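OK, thread on the Grosto, the two-armed laundry helper that Skemeo rents out in Sturnport. A bunch of you asked after my last post, and I've had a full week with it now, so here goes (long, sorry!)

1/ The deal: $393 a month on the basic plan, or $917 if you want it for the whole winter, December included, paid up front. Setup is in the price. Laundry detergent isn't, and yes, I asked.

2/ What you get is two arms with real fingered hands, plus software that knows a short list of chores. Hanging clothes, laying things out on a bed, moving light stuff from one spot to another. It does not wash anything. It does not iron. If you want folding you need the bigger plan, and I haven't tried that one.

3/ I went straight for hangers, which is the job I hate most in this world. My test pile was cotton tees, a couple of dress shirts and the slippery yellow thing with the black trim that falls off every hanger I own.

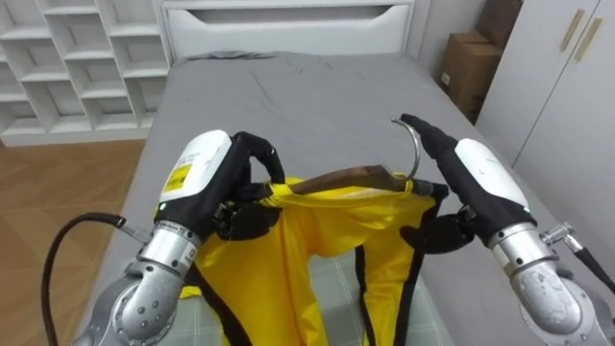
Both hands on the hanger with the yellow one. Go on, fingers!

4/ I really like that it uses both hands for this. I tried a one-handed gadget from Dixit last year and it just sort of dragged the shirt around by the collar until I felt bad for both of them. Here you've got a hand for each end of the hanger, so the fabric has some backup.

5/ Tees: great. Got nearly all of them, and the ones it missed it tried again without me touching the app. Dress shirts: fine if you leave the top button open. It flat out gave up on one that was buttoned to the neck and sent me a little message about it, very polite.

6/ Shiny fabric is where it gets slow. 19 minutes on one item was my worst. I went and made lunch. Skemeo's setup guy, Deepak Shakya, told me to drop the speed setting and pick "delicate" in the menu — that helped a lot, but you do have to remember to switch it back.

7/ Lighting matters more than I expected. Curtains open, everything goes better. At night with just the bedside lamp on, it kept stopping to ask me where the hanger was. Buddy, same.

8/ It wants a clear surface to work on and a bed is about perfect. Make it first! A bunched-up comforter confused it badly on day one. A few wrinkles are fine, and you can leave a pillow out if it isn't on top of the clothes.
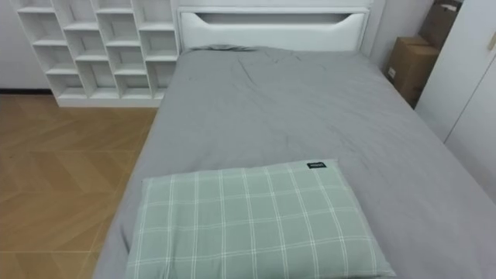 Pallavi Dhillon: does it do pillowcases though? I'd pay the 393 for that alone. Also how loud is it, my kid naps in the room next door.

9/ Pallavi, no pillowcases on the basic plan. I checked the chore list twice. It's on their "coming" page with no date, so don't sign up for that. Noise is a low hum and some clicking, I'd say quieter than my fridge. I took a phone call next to it and my mom didn't ask what it was.

10/ Stuff I don't love: the app logs you out constantly, the cables need more room than the brochure lets on, and cancelling takes 23 days' notice. Weird number. Put it in your calendar if you're only doing a trial.

11/ Am I keeping it? One more month on basic, yes. I'm skipping the winter deal until I've seen it handle sweaters. Dinesh Chaudhary wants me to try kids' clothes on tiny hangers, so that's up next. Send me your worst fabrics and I'll add them to the pile.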